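4. Preparing the packing station for shared work

This section applies to all Vorimholm packing cells where a person and the robot arm use the same table. Please read it completely before you switch the cell to automatic mode. The rules in your own workplace safety plan stay valid. If they are stricter than this manual, follow them.

4.1 Before the shift

1. Turn the mode switch to MANUAL and take out the key. The operator keeps the key during the whole preparation.
2. Remove old tape and paper scraps from the tabletop. Scraps can stick to the suction cups and cause a false "part present" signal.
3. Check the surface of the table. Scratches and worn paint are allowed. A loose edge or a raised chip is not allowed and must be repaired first.
4. Route all cables so that no loop lies where the operator puts the feet.
5. Store empty cartons outside the marked zone. The zone ends 86 cm from the table edge, on all sides.

Note: The zone marking is not delivered with the cell. Use floor tape with good contrast.

4.2 Hand tools on the table

Tape guns have a serrated blade, and the blade is the most frequent cause of small injuries at this station. Hold the gun only by the handle. Keep the free hand flat and away from the cutting head when you change the roll or pull out the first strip of tape.

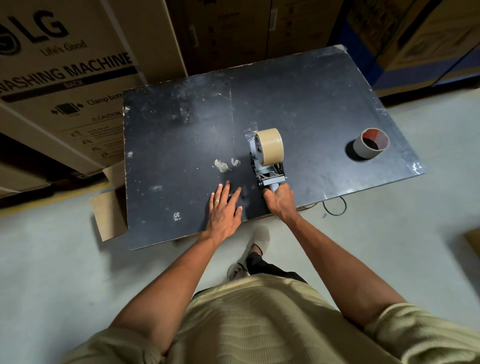
When the roll is changed, cut the tape end clean and put the gun in its holder. A gun that stays on the table is not known to the robot controller, and the arm will not go around it.

CAUTION: Take off rings, watches and bracelets before you work with the cell in automatic mode. Closed shoes are required at all times.

4.3 Starting automatic mode

1. Step out of the marked zone.
2. Insert the key and turn the mode switch to AUTO.
3. Press the green button for 2 seconds. The lamp on the column changes to white.
4. Watch one full cycle without cartons. The speed must not be higher than 200 mm/s in this cycle.
5. If the display shows code 129, the zone scanner is blocked. Clean the scanner window with a dry cloth and repeat from step 1.

Note: The speed limit in step 4 may be changed only by the responsible person for the cell. For the Pirnska site this is Vilhjálmur Sveinbjörnsson. Write every change in the cell logbook, with the old value and the new value.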